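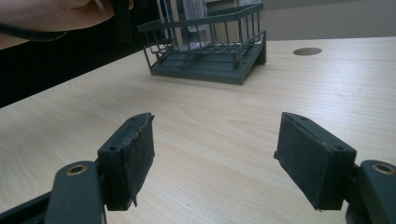 Issue 16, page 4

THE TABLE WITH A HOLE IN IT

Seen a desk with a little round hole near the back? Not a mistake. It's called a grommet. Grown-ups say cable hole. Lamp cord goes down it, charger cord too, and then no wires lying all over your homework. The ring around the edge keeps the wood from scratching the cord.

Some have a lid, some dont. Lost the lid? Check the floor. Pencils go down there too. Erasers. One time in the Plenen reading room, a whole grape.

OK next thing. Racks.

A dish rack is a stand made of bars with gaps in between. Why gaps? Air! Water on a plate needs somewhere to go. Some drips down, some floats off into the air in bits too small to see (big word: evaporation). Flat on a table, a wet plate traps water underneath. In a rack, air gets to both sides.

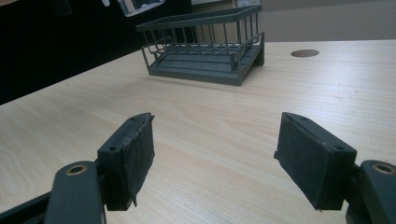 A reader in Drumidell wrote in to say her rack has never held a single dish, it's full of crayons and works great. Good point! A rack can hold all kinds of stuff. Small crayons might slip through the bars tho.

Try this. You need 3 minutes to set up and a grown-up who says yes.

Wet two plastic cups. Same size, same amount of water. Stand one upside down flat on the table. Put the other one upside down in the rack. Go do something else. Come back in an hour and feel inside both.

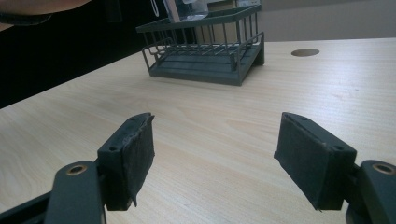 Write down which one is wetter. Then do it again with lids. Does a lid dry faster lying flat or leaning on its edge? Guess first, then look.

Lids are tricky. The kind you sip from has a small hole and a ridge, and water loves to hide in a ridge. So take the lid OFF the cup before you dry it. Shake it over the sink, not over your brother.

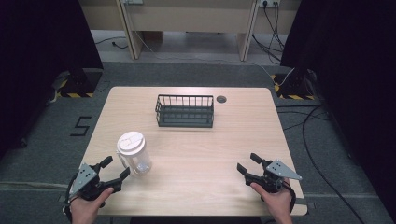 Same goes for tumblers. A tall cup holds on to damp air at the bottom, so turn it over and let it drain.

Next issue: why do spoons make you upside down?

Prastora Kids uses cookies (not the eating kind). Accept | Settings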